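Kitchen lab notebook, March
Oat and barley drink, hot-fill trials, batches 11 to 14

Carrying on from the batch 10 notes. Goal is still a spoonable barley drink that holds its body in the fridge overnight and pours again after a stir. Batch 10 set like a pudding by morning and wept at the edges.

Batch 11. Pearled barley from the Stadow sack, soaked overnight in the walk-in, drained, cracked in the small mill at the coarse setting. Weighed 473 g after cracking. Whole milk, one cinnamon stick, pinch of salt, no sugar until the last ten minutes. Simmered low with the lid off. Grain was still chalky in the center when the liquid had already thickened, so the starch is coming out of the fines and the big pieces are lagging behind. Sifted the rest of the cracked barley before going further. More dust in it than I expected from that setting. Mill plates need checking; Rowena says the gap drifts when the housing gets warm.

Batch 12. Same as 11 but with fines removed and the barley cooked in water first, milk added once the grain was tender. Much better. Grain soft all the way through, liquid thin enough to stir with one hand. Flavor flat. Cinnamon went in with the water and most of it seems to have stayed in the grain. Started it at 7:40, off the heat at 9:05.
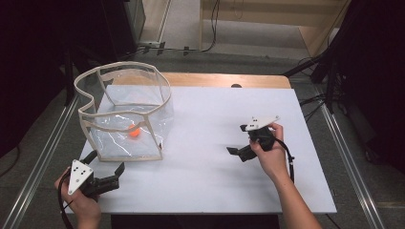 Batch 13. Cinnamon moved to the milk stage, with a strip of orange peel. Peel pulled after five minutes, which is plenty. Also swapped half the white sugar for the Okevora dark cane. Color went to light tan. Wing-sze tasted it blind against 12 and picked 13, but said the back end was slightly bitter. Could be the peel or could be the sugar. I changed two things at once and should not have.

Viscosity by flow cup at serving temperature, then again cold. Cup numbers are in the shared sheet under the Stefanou tab. Warm reading for 13 sits between 11 and 12. Cold reading is off the end of the cup, it just sat there, so the cup is no use for chilled samples. For cold ones we go back to the line spread plate and the printed rings. Level the plate first. The bench by the sink slopes toward the drain and the spread comes out egg-shaped.

Batch 14. Back to all white sugar, peel kept, everything else as 13. Scaled up in the Bollik kettle. Finished yield 2,977 g after straining out the cinnamon and peel. Kettle catches on the bottom at anything above the second mark on the dial. Scraped continuously for the last part and still got a thin brown skin. It did not carry into the taste but it would in a longer cook. No bitterness that I could find. Wing-sze agrees, so the sugar is the likely source in 13. Not proven until we run the dark cane without peel.

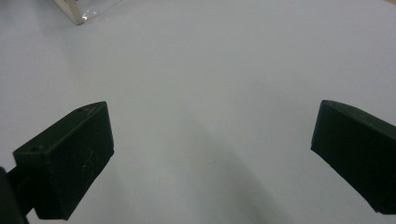

Overnight hold on 14: two covered jars, one stirred before chilling and one left alone. The unstirred jar formed a skin and a clear layer on top, shallow. The stirred jar had neither and loosened with a few turns of a spoon. Both thicker than I want. Let down with 105 g of cold milk per jar and the texture was right, close to a thin rice pudding. Raisins went in at that point and did not sink.

Raisins, separate note. Soaked in hot water they swell and then leak color into the drink. Added dry to the warm drink they take up liquid and tighten the whole jar. Adding them at serving avoids both. If we have to pack them in, try a short soak in milk and discard the milk.

Next:
Batch 15, dark cane, no peel.
Batch 16, as 14 with extra milk held back for the let-down.
Check mill plates cold and again after a long run.
Rowena to reorder cinnamon sticks, the last box was mostly broken pieces.
Label the jars on the side. The lids got swapped in the walk-in again and I had to sort 13 from 14 by color.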